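Packing bench and carton check, Ketham unit, Friday walk-round

Area: bench line, carton store, waste corner, back door
Done between 7.30 and 9.15, early shift already packing
Key: OK / FIX (this week) / STOP (don't use till sorted) / N/A

Last check carried over 8 open points. 3 still open, marked (old) below.

1. BENCHES

1.1 Tops clean, no tape residue or loose blades
OK. Wiped down before start. Bit of old glue on the Skulletti bench, back left, won't catch a carton.

1.2 Tops level, no rocking
FIX. Bench 2 rocks if you lean on the front. Foot has wound itself up again. Lock nut please, not folded card.

1.3 Edges sound, no splits or lifted edging
OK on all but the end one. Edging lifting at the corner, caught my sleeve. Taped for now.

1.4 Height right for whoever is on it
OK. Two people asked about mats again, see 6.2.

1.5 Lighting good enough to read a label
OK. Nearly too good at the window end, glare off white tops in the mornings. Blind is there, use it.

2. CARTONS, FLAT STOCK

2.1 Stored flat, off the floor
FIX (old). Still a stack directly on the concrete by the back door. Bottom dozen soft. Bin them, don't try to use them up on the small orders.

2.2 Stack height under the line on the wall
OK today. Stock count 1,746 of the small and 2,277 of the medium, so room to spare. When the August delivery comes it wont fit, needs thinking about before not after.

2.3 Pallet straps cut and cleared
OK. One strap end under the racking, picked up.

2.4 Oldest stock used first
FIX. New Senent cartons put in front of the old ones. Swap round.

2.5 Cartons dry, no smell of damp
See 2.1. Rest OK.

3. CARTONS, MADE UP AND IN USE

3.1 Squared up properly before filling
Mostly OK. A few going out slightly on the skew. Fold both ways first then square, takes a second.

3.2 Flaps sound, folded on the score line
FIX. Found several with flaps bent in the wrong place. If it's been creased across the middle of the panel it has lost its strength, doesn't matter how clean it looks. Flap pushed inside the box = reject, it sits under the goods like a little shelf and the weight ends up on one side.

3.3 No part-collapsed cartons left standing on the bench
FIX. Flatten fully or make up fully. Half and half is how things get put in them by mistake. Also a long flap lying out over the bench is a nuisance, sleeves and tape guns both catch it.

3.4 Bottoms taped before anything goes in
OK. Everyone I watched did it.

3.5 Plain cartons kept apart from printed
OK. Plain brown left side, Kozma printed right side. Sign has dropped off, needs sticking back up.

3.6 Re-used cartons checked, old labels off
FIX. Two had the old address still on. One was already on the trolley!! Pulled it.

3.7 Rejects out of the way
STOP on the blue cage, wheel locked solid and it tips. Use the grey one. Rejects were going on top of the made-up pile becuase nobody could shift the cage.

4. KNIVES AND TAPE GUNS

4.1 Safety knives only
OK. No snap-offs found this time.

4.2 Blades retract
One doesn't. Taken off the bench, it's in the office drawer. Replacement needed.

4.3 Blade bin present and not overfull
FIX. Three quarters. Order the next one now.

4.4 Tape gun guards on
FIX (old). Bench 4 gun still without. Spare on the shelf over the sink, just swap it.

4.5 Cutting away from the body
Reminded two people. Not going to write more than that.

5. FLOOR, WALKWAYS, WASTE

5.1 Walkway clear to both exits
OK at 7.30, not OK at 8.45. Trolley parked across the line. Moved straight away when asked.

5.2 No loose card or film underfoot
FIX. Stretch film by the wrapper. Sweep at break as well as at the end.

5.3 Card waste flattened
FIX. Compactor full of boxes thrown in whole. Fills in half a day like that.

5.4 Extinguisher visible and reachable
OK. Pin in, needle in the green.

5.5 Back door closes by itself
FIX (old). Closer still weak. Rain getting in is probably half of 2.1 and 2.5.

6. PEOPLE

6.1 Shoes
OK.

6.2 Mats at standing benches
N/A for now, quote asked for. Chase.

6.3 Lifting, two to a carton where marked
OK. Saw it done right on the Senent order.

6.4 Gloves for flat stock
Available, not much used. Card cuts are the most common thing in the book so worth another mention on Friday's brief.

6.5 First aid box
FIX. Short of small plasters (see above). Rest in date.

TO DO FIRST
Blue cage wheel, label it out of use today
Soft cartons by back door, bin
Tape gun guard, bench 4
Door closer
Stick the Kozma sign back up

Rest by next walk-round. Tick off on the sheet by the kettle and initial it pls, last time half were done and not ticked so I checked them all twice.
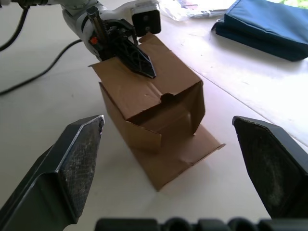
Ref 3.2 / 3.3: plain carton, top flaps bent, one pushed inwards, long flap out flat on the top. Reject.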